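Sorting a Mixed Toy Bin into Open-Top Cubes

Applies to: playrooms, waiting rooms, classroom corners
Level: basic
Working time: one evening per bin 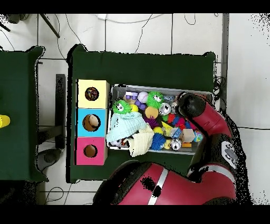 A single deep bin is the fastest way to put toys away and the slowest way to get one out. Small balls and blocks work their way to the bottom, soft items cover the rest, and a child looking for one piece will empty the whole thing on the floor. The method on this page keeps the bin for bulky items and moves the small ones into cardboard cubes with a round hole in the top. It needs no shelving and no lids.

What you need

One rectangular bin, gray or any plain color.
Three cardboard cubes, each a different color. Pale yellow, light blue and pink are easy to tell apart in low light.
A table covered with a cloth. Dark green shows up small pale pieces well and keeps balls from rolling.
A damp rag and a dry towel.
A compass cutter or a sharp craft knife, if the cubes come without holes.

Choosing the cubes

Cubes sold flat by Domimholm are 152 mm on a side and fold without glue. The heavier Bemau cube has the same footprint, weighs more when empty and stands up better to being leaned on. Both will stack three high on a level surface. Four high is possible but tips when a child reaches into the top one.

If you cut your own holes, mark the center of the top face by drawing both diagonals. The hole should pass an adult hand with the fingers together. Leave a margin of at least an inch on every side or the face will sag.

Step 1. Pull the cloth items

Take out anything made of fabric first, including cloths used to line the bin or draped over its edge. Shake each one over the table, where loose beads and blocks tend to drop out. Set the cloths aside for the wash. They do not go back in the bin.

Step 2. Sort by surface

Sorting by color or by set looks tidy but does not last. Sort by surface:

Hard and smooth: wooden blocks, plastic pieces, smooth balls.
Spiky or textured: spiky balls and similar.
Fuzzy: fuzzy balls with googly eyes, other plush.

The groups match how the items are cleaned, so the sorting only has to be done once.

Step 3. Clean

Wipe the hard items with the damp rag and dry them. Work soap into the gaps of spiky balls with an old toothbrush, rinse, and stand them on the towel. Fuzzy items should be spot cleaned only. Glued eyes loosen in hot water. Check each eye by pulling gently, and remove the toy from use if one moves.

Step 4. Assign the cubes

Yellow: hard items small enough to pass through the hole.
Blue: spiky items.
Pink: fuzzy items.

Fill each cube to two thirds. Above that level the contents catch on the rim of the hole. Anything too large for the hole stays in the bin.

Step 5. Stack

Put the fullest cube at the bottom unless it is the one used most. Keep the stack beside the bin on the same table, so that both can be reached from one spot. Turn all the cubes so their seams face the back.

Capacity

The playroom at Skurndale, where this layout was first written up, logged 749 loose items across its tables in January. After sorting, the bins held only the large pieces and the rest fit in cubes. The Seneviratne building has 2,000 items on its list and uses the same layout, with one color key posted for all rooms.

Weight matters more than count. Keep each cube under 900 grams. Past that point the bottom cube bows and the stack begins to lean.

Maintenance

Empty the cubes once a month and wipe the insides with a dry cloth. Bare cardboard must not be wetted. Replace a cube when the rim of the hole goes soft or a corner splits. Keep the same color for the same group when replacing.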